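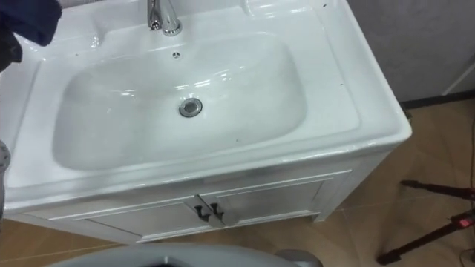

Ticket 845 -- entry form not sending confirmations
Site: Baltow Classic & Custom Meet
Opened by: Sevim Yalçınkaya
Assigned: Keyvan Rezaei
Priority: high (entries close end of July)

Sevim, 9.10am
People filling in the show entry form, paying, then no email. Had 6 phone me already this morning. One chap with a Triumph Stag has now entered twice and paid twice. Money shows up fine on our side. Can someone look asap please, I'm at the Andley field all afternoon with patchy signal.

Keyvan, 9.35am
Looking. Which classes did they enter? And did any of them get a pass number on screen after paying?

Sevim, 9.50am
Mostly pre-war and kit cars. Stag is in 70s British. Don't know about pass numbers, will ask. Darcy Hoani's entry went through ok last night, hers is the Minor van, she got her email in a minute or so.

Keyvan, 10.20am
Test entry done, class "modified", email arrived. Test entry, class "kit cars", nothing. So it isn't all classes. Checking mail log.

Keyvan, 10.45am
Mail log has no trace of the kit car one. Not bounced, never sent. Form is falling over before it gets to that step. Payment happens first so the card still goes through, hence the double Stag.
Did anyone change the class list lately?

Sevim, 11.05am
Farhad did. He split kit cars into two and renamed a few, the judges asked for it. Adding him.

Farhad Nazari, 11.30am
Yes me. Changed names yesterday teatime on the classes page. Pre-war is now "Pre-war & Vintage", kit cars is "Kit Cars (road)" and "Kit Cars (track)", 70s British is "British 70s/80s". Didnt touch anything else. Sorry if I broke it.

Keyvan, 11.40am
That'll be it. The confirmation looks up the parking field by class name, old names still in the parking table. No match = stops dead. Not your fault, should of been tied to an id and not the name. Leave classes page alone for now pls.

Keyvan, 12.15pm
Parking table updated to new names. Which field are the track kit cars in? Have put them with road ones in field 2 for the time being.

Farhad, 12.25pm
No they're by the Timutley gate, some are on trailers and can't get over the ruts. Field 4.

Keyvan, 12.30pm
Changed to 4. Retested all classes I can see in the list. Emails arriving for all. "Commercial" took a few minutes but got there.

Brodie Rutherford, 1.10pm
Jumping in as I do the club stands. Arboleda owners club say their group booking email has the wrong arrival time on it, says 24:00. Same problem or new ticket?

Keyvan, 1.20pm
Different thing but quick. Group arrival box was left blank and it's defaulting to midnight. What should it be?

Brodie, 1.25pm
7.30am, all clubs. Gates shut to show cars at 9.30.

Keyvan, 1.45pm
Set. Arboleda one resent by hand. Any other club with a blank box will now show 7.30.

Keyvan, 2.30pm
Pulled everyone who paid since the rename -- 23 entries with no email. Resending now with a short sorry line at the top. Pass PDFs attached, window one and the parking one.

Sevim, 4.40pm
Back in signal. Phone's gone quiet, two have texted to say they've got it. One says parking pass prints across two sheets??

Keyvan, 4.55pm
Tell them to tick "fit to page". Will look at the margins separately, not today.
Stag -- second payment refunded, first entry kept. Told him 3 to 5 days to show on his card.

Sevim, 5.05pm
He's happy. Ta. Can Farhad have his classes page back?

Keyvan, 5.10pm
Names yes. Adding or deleting a class, ask me first until the lookup's redone. Leaving this open til tomorrow dinnertime in case more turn up.

Status: pending -- awaiting customer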